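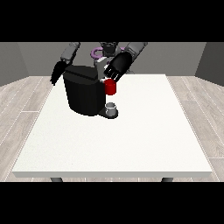
Simulated coffee, right hand: the red pod on its way to the holder.

Coffee, but not for you

Visitors to Wosorance keep asking whether the robot can make them a cup. It can't. The machine, the pod and the robot are all simulated, and so far the drink is too.

What the coffee task does produce is examples. Villads Egilsson and Gwendolyn Mercado take turns steering the two-armed robot through the same small errand: pick up the pod, carry it over to the machine, let go in the right place. Each run is saved, and the learning system gets to study the lot. We had 2,901 runs on the books when this issue closed on 11/01/2026, of which 600 were set aside for testing and may not be peeked at, however much Villads would like to.

Gwendolyn reports that the hard part is being consistent without being identical. If every run starts with the pod in one spot, the system learns that spot and very little about coffee. So the start position is shuffled each time, and she has developed strong views on the far left corner of the table.

Fumbles stay in the collection, with a label, provided the pod is recovered. Runs that end with it on the floor are binned – Issa Hourani has asked to keep 3 of them for his talk in July.

We are looking for more people to take a turn at the controls. Sessions last an hour and no robot experience is needed. Put your name down with Issa, and please bring your own coffee.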